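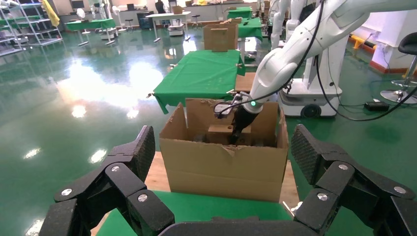
# Skendwood teaches its robots by hand, one block at a time

Picking up a wooden block and taking it out of a cardboard box is a job most toddlers can manage. At the Skendwood robotics hall in Irnley, it is also a full afternoon's work, and a surprisingly absorbing one to watch.

The hall opened its teaching floor to visitors in June, and the small crowd that came through got to see how a robot arm learns a chore before it ever tries it alone. Nearly all of it comes from people. An operator sits or stands with a set of controls, moves them, and the arm moves too. Every reach, pause and squeeze is saved along with the camera views. Do that enough times and there is a pile of examples for the software to learn from.

"Enough" is the hard part. For the block job, the team is aiming for 200 good runs. A good run is one where the arm goes down into the box, closes on the block, lifts it clear and sets it down without knocking the cardboard about. Fumbles are kept in a separate folder and may be used later, but they don't count toward the total.

The sessions last 30 minutes, and then operators swap. Steering an arm from a few steps away is more tiring than it sounds, mostly on the eyes. The side of the box hides the block from some angles, and new operators tend to lean and crane their necks as if that would help the gripper see better. (It doesn't, but everyone does it!)

The control software comes from Yadav, a small firm in Hurnton that started out making training rigs for crane drivers. Its newest version lets an operator slow the arm down for the last bit of the reach, so a big sweep of the hand turns into a tiny movement at the fingertips. Staff at the hall say that one change has saved them a lot of squashed boxes.

Remote control is only one way in. Visitors were also shown teaching by hand, where a person takes hold of an arm and guides it through the job directly while the joints go slack. It feels a bit like helping someone with their golf swing. The arm remembers the path and can play it back, and for simple moves it is much quicker to set up. The trouble comes when the block shifts. A played-back path goes to the same spot every time – block or no block – so the hall uses it mostly for setting start and end positions and for showing a new arm the limits of its table.

That is also why operators move things between runs. The block gets turned, pushed into a corner or stood on end, and the box itself may be nudged across the table. Beat-up boxes stay in use on purpose, as real ones in a stockroom are rarely crisp. A learned skill that only works on a perfect box would be no use to the packing firms Skendwood hopes to work with.

Multi-fingered hands are the exciting next step. A two-sided gripper can pinch, and it does that very well, but a hand with several fingers can shift its hold on an object, steady it or turn it around. It is also far harder to drive. Operators use a glove for this, and matching a human finger to a robot one takes patience at the start of each session. The team says up to 5 tries at the matching step is normal before the fingers follow properly.

So far 2 skills have been taught all the way through: lifting the block out and passing it across to a second box. The pass was the crowd favorite by a long way. It got a cheer when an arm let go cleanly on the first try, and a louder one when the next attempt missed and the operator calmly lined it up again.

The teaching floor will be open to school groups from Irnley and Hurnton in the fall, and older students will get a turn at the controls. Bookings go through the front desk at the hall, and closed-toe shoes are required past the yellow line at the entrance.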